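Lodska to reissue first two albums on vinyl, with new stereo masters

Print this article | E-mail this article

Monday, October 18, 2021

The instrumental four-piece Lodska will reissue their first two albums on vinyl through Rideck, the label said in a statement to mailing list subscribers. Both records have been out of print on the format since the original pressings sold through. The new editions are cut from fresh transfers of the half-inch master tapes, which had been kept in storage at the band's rehearsal building in Lultton.

The debut will be issued as a single LP at 33 rpm with its original running order. The follow-up, Bright, moves from one disc to two and will play at 45 rpm. On the first pressing the second side ran to almost 26 minutes, and the level was reduced to fit it. Rideck says the wider groove spacing allows the closing track to be cut at the same level as the rest of the album for the first time.

Transfers were made in April on a machine aligned to the test tones at the head of each reel. One reel from the Bright sessions was found to have no tones, and its playback settings were matched by ear to a reel recorded on the same day. No noise reduction was applied at the transfer stage. A short dropout in the left channel of the fourth track, audible on every earlier edition, was repaired using a safety copy made before the fault appeared.

Bright also gains a bonus side with 11 minutes of unreleased material: two early versions recorded live in the rehearsal room and one piece for organ and tape loop that was left off the album. The debut has no added tracks. Sleeves for both titles have been rescanned from the printed originals, as the artwork files no longer open in current software.

The standard edition is on black vinyl. A clear vinyl edition of 300 copies will be sold from the label's own store only, limited to one per customer. The download included with each LP is supplied as 24-bit files at the sample rate of the transfer, and the same masters will replace the current versions on streaming services on the day of release.

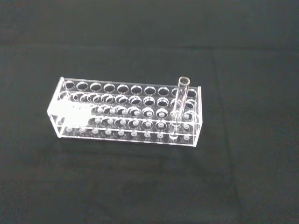 Clear vinyl is pressed from the same lacquers and plates as the black edition, so the two should measure alike. The difference is mostly in handling. On a clear disc the gaps between tracks are harder to find by eye, for much the same reason that the flat panels of an acrylic test tube rack nearly vanish over a dark cloth while the edges show up as bright white lines. Rideck suggests a dark mat and a lamp placed low to one side for anyone who cues by hand.

Orders open on Friday at noon. Shipping is expected early next year, subject to plant capacity, and Rideck will not charge cards until the finished stock arrives. No live dates have been announced alongside the reissues.

Print this article | E-mail this article

Reader comments

halftrack_hiss: Good news about the 45 cut. My old copy of Bright distorts badly for the last three minutes of side two, and I have tried it with three cartridges.

marlpit: Does anyone know if the insert with the tuning notes is included? It was missing from my second-hand copy and the statement only mentions sleeves.

Sidefour: One per customer on the clear is fair. I would have liked a bonus side on the debut too, there was a tour CD-R with at least two songs from that period.

halftrack_hiss: @marlpit the store page lists "printed insert" for both, but doesn't say what is on it.

Contact | Copyright 2021, all rights reserved | Back to top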